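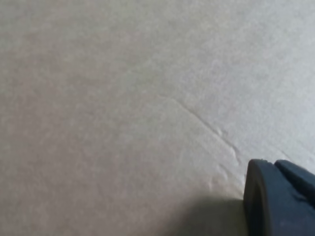 桌布中间那道折痕怎么弄平

半山茶

楼主

上个月换了张餐桌,桌面怕烫怕划,就在网上买了块浅色的桌布,Hallness 家的,米灰色,没有花纹,摸上去有点绒绒的。到手是叠成方块装在袋子里的,拆开以后横竖都是印子。大部分铺了几天自己就下去了,只剩一道斜着的,从中间往右下角走,越往边上越明显,靠边那一截还皱成一小堆,用手抹过去能感觉到鼓起来。

印子是斜的我也想不通,叠的时候应该都是横平竖直的,估计是装袋的时候压歪了。

试过的办法:
喷水以后用手抻,干了还是原样。
上面压了一摞书,压了两晚,浅了一点,拿走书过一天又起来了。
用吹风机吹过,没什么用。

还没敢上熨斗。洗标上只写了不可漂白,熨烫那一格是空的。我不知道它是什么料子,客服说是“混纺”,再问就不回了。价钱倒不贵,就是刚买的不想烫坏。有经验的说说。

灰兔子

1楼

先弄清楚料子再说。剪一根线头下来点一下,烧出来是灰,一捻就碎,那是棉麻。缩成硬疙瘩的就是化纤。混纺一般是又有灰又有疙瘩。在水池里点,别在桌子边上点。

棉麻的你随便烫,化纤的开最低档,上面垫一块湿毛巾。

三两面

2楼

蒸汽挂烫机。我家窗帘、桌布、沙发套都是这个弄的,比平板熨斗安全,隔着一点距离喷,喷完趁热用手掌往两边推。

不过挂烫机对死折效果一般,要来回几遍。

半山茶

3楼

回复 灰兔子:背面锁边的地方有线头,我晚上试一下。

回复 三两面:家里没有挂烫机,就一个旧的平板熨斗,Vunus 的,有蒸汽那一档,但是出汽的时候会滴水。

东厢房

4楼

滴水的熨斗别直接往浅色布上放。里面水垢滴出来是黄的,我毁过一件白衬衫。先灌点白醋加水,煮开了对着水池喷干净再用。

另外楼主说喷水抻过没用,我觉得是水不够。光喷表面那一层是不行的,要整块浸透,拧到不滴水,湿着铺到桌上,四边抻平用夹子夹住,等它自己干。我家的棉麻桌布从来不烫,都是这么弄的。

灰兔子

5楼

回复 东厢房:湿布直接铺实木桌上?桌面会泡白的。楼主说了桌面怕烫怕划,多半也怕水。

东厢房

6楼

回复 灰兔子:下面垫一层塑料布就行了。装修剩下的保护膜都可以。

灰兔子

7楼

垫塑料布那下面一面干不了,捂一天有味道。

我还是建议晾在杆子上,搭的时候避开那道折,让折痕悬空垂着,布湿的时候自己有重量,能坠下去不少。斜的折不好坠,那就找两个夹子夹在下摆上往下拉。

老胡同口

8楼

先问一句,楼主这块布有没有衬?就是背面有没有一层胶或者无纺布。有些所谓防水桌布,正面是绒绒的布,背面复了一层膜,这种起的折是膜的折,你把布抻平了膜还是折的,过一天又弹回来。你说压书压了两晚又起来,听着很像这种。

如果是复膜的,别进洗衣机甩干,也别碰高温,膜会起泡,起了泡就救不回来了。

半山茶

9楼

刚去翻了一下,背面和正面不一样,更滑一点,但我看不出来是膜还是织得密。滴了一滴水在背面,过了好一会儿才渗进去,不是完全不渗。

线头烧了,前半截是灰,后面有一点硬的,应该就是混纺。

老胡同口

10楼

能渗进去就不是膜,可能是做了一层防泼水的处理。那可以烫,低温,从背面烫。

三两面

11楼

从背面烫同意。绒面朝下垫一块厚毛巾,不然会压得发亮。我以前图快正面直接压,留了一个熨斗头的印子,侧着光看特别清楚,后来洗了几次都在。

西窗

12楼

插一句,我觉得没必要折腾。一块桌布,用两个月洗一次,洗完自然就没了。我家那块一开始也是满身折,现在你让我找都找不到。放个果盘在上面挡一下就过去了。

半山茶

13楼

回复 西窗:主要是那道折的位置正好在我坐的这边,碗放上去不平,会歪一点。窗户又在右手边,白天右边那一半亮,折痕一边亮一边暗,一眼就看到。晚上开灯倒还好。

西窗

14楼

那换个方向铺,把折转到靠墙那边。

半山茶

15楼

转过去就是孩子写作业的位置,铅笔划过去会戳一下。我试过了,又转回来了。

东厢房

16楼

写作业那边本来就应该垫块板子吧,绒面布上没法写字的。

大麦

17楼

我做过几年布草,酒店那种。说一下我们的做法,家里不一定能照搬。

新布出厂的折最难去,因为是打包的时候机器压的,而且在仓库里一放就是几个月。这种折要先水洗一遍,把浆洗掉,浆不掉怎么烫都会回来。很多新桌布摸着挺括就是因为上了浆。所以第一步是温水泡,不用放洗衣液,泡软了换一遍水。

第二步不要拧。一拧又是新折。捞出来用大浴巾卷起来,按一按,把水吸走。

第三步半干的时候烫。全干了再烫费劲,太湿了烫也不行,布会缩。手背贴上去觉得凉但不沾水,就差不多了。

第四步,烫完不要叠,直接铺上桌,或者卷在纸筒上。以后收也是卷,不要叠。

至于靠边那一小堆皱的地方,那个跟折痕不是一回事,我猜是锁边的线收得太紧,把布吃进去了。这种烫不平的,要么忍着,要么拆掉一小段边线重新走一道。

灰兔子

18楼

回复 大麦:混纺的缩水率不一样吧,温水泡一下万一缩了,桌布尺寸就不够垂了。

大麦

19楼

会缩一点,常温水缩得少。正规一点的厂出来之前都预缩过。担心的话就用凉水,多泡一阵。

老胡同口

20楼

防泼水处理过的一泡一洗效果会差不少,这个楼主自己权衡。

大麦

21楼

是的,那层东西本来也经不住几次洗。

三两面

22楼

说到边线的问题,楼主把那个地方翻过来看一下,如果背面的线是一紧一松的,就是大麦说的那样。如果线很匀,那就还是压出来的。

半山茶

23楼

看了,皱的那一小片离边还有一截,不挨着线。折痕走到那里变粗了,旁边还有几道短的、很浅的。背面的线看着是匀的。

大麦

24楼

那是我猜错了,就是压的。折叠的时候几层叠在一起,斜着错了位,拐角那里布多出来没地方去,就挤成一堆。这种湿烫能下去,要多走几遍。烫的时候从皱的那头往外推,别从折痕那头往皱的地方推,越推越挤。

阿满

25楼

同样的布,我也是 Hallness 的,大号,我花了976,楼主买的哪个尺寸?我这块叠印也挺重的,找客服,客服让我“自然铺展三至五天”。铺了两个礼拜了。

半山茶

26楼

回复 阿满:那你那个是贵的系列吧,我的没那么贵,小一号,打折时候买的。

西窗

27楼

九百多买一块桌布……

阿满

28楼

桌子大,没办法。之前看的一块 Cisness 的要1,119,没舍得。

西窗

29楼

这个价钱应该让他们上门给你烫。

灰兔子

30楼

别歪楼。

楼主如果还在七天里面,直接换一块也行。有折不算质量问题,但是你可以说平铺不了。

半山茶

31楼

过了,三月买的,当时桌子没到,放了好久才拆。

老胡同口

32楼

那就更正常了,叠着又放了那么久。

东厢房

33楼

还有个土办法,冰块。地毯上家具压的坑不是用冰块吗,化了以后拿梳子挑。绒面的桌布应该也能用,先拿冰块沿着折擦一遍,再隔着毛巾烫。

三两面

34楼

冰块化了就是水,跟喷水有什么区别。

东厢房

35楼

化得慢,渗得透。你试过再说。

三两面

36楼

地毯那个我试过,是有用,但那是毛倒了,把毛扶起来。桌布是布折了,两回事。

东厢房

37楼

行吧,我没在桌布上试过。

半山茶

38楼

更新一下。

周末弄的,基本按大麦说的来。凉水泡了一晚上,水有点浑,不知道是浆还是浮色。换了一遍水,用浴巾卷着按干,搭在阳台晾到半干。熨斗先用白醋水喷了几遍,喷出来的确实是黄的,还有渣。

烫的时候绒面朝下,下面垫浴巾,上面盖一块旧床单,最低档,不开蒸汽。先烫皱的那一小堆,往外推,再顺着折痕走。来回走了9遍,前几遍看不出什么,后面慢慢平了。

现在的情况:中间到右下那道,中间那一半没有了,靠边的一截还能看到一条很浅的线,手摸是平的。皱的那一堆下去了,留了两个小点。碗放上去不歪了。

长度缩了一点点,不量看不出来。滴水上去比以前渗得快,这个老胡同口说过了。

大麦

39楼

可以了,剩下那点下次洗的时候再烫一回。

灰兔子

40楼

熨斗里的醋记得用清水再过几遍,不然下次烫衣服有味道。

阿满

41楼

那我也泡一下试试。我那块大,浴缸才泡得下。不开蒸汽的话,普通熨斗都可以?

半山茶

42楼

可以,我这个旧得很。最低档,盖着布。

路过的瓦

43楼

看完整个帖子,想问一下有没有推荐不起折的桌布。我家圆桌,现在用的是 Nartey 的软玻璃,夏天粘胳膊。

三两面

44楼

软玻璃粘胳膊无解,上面再铺一层布。

老胡同口

45楼

买成卷裁的那种,到手就是卷着的,没有叠印。圆桌要自己裁圆,或者找窗帘店裁,顺便锁边。

西窗

46楼

或者不铺。我说认真的,桌子买来就是用的。

灰兔子

47楼

你家桌子是石头的吧。

西窗

48楼

岩板。

灰兔子

49楼

那你当然不用铺。

路过的瓦

50楼

裁圆要先画线吗,还是直接按着桌沿剪?

老胡同口

51楼

先在桌子上铺平,沿桌沿用划粉画一圈,再往外放出垂的量,两圈线都画上。剪外面那圈。料子薄的话对折再对折剪也行,不过那样又有折了。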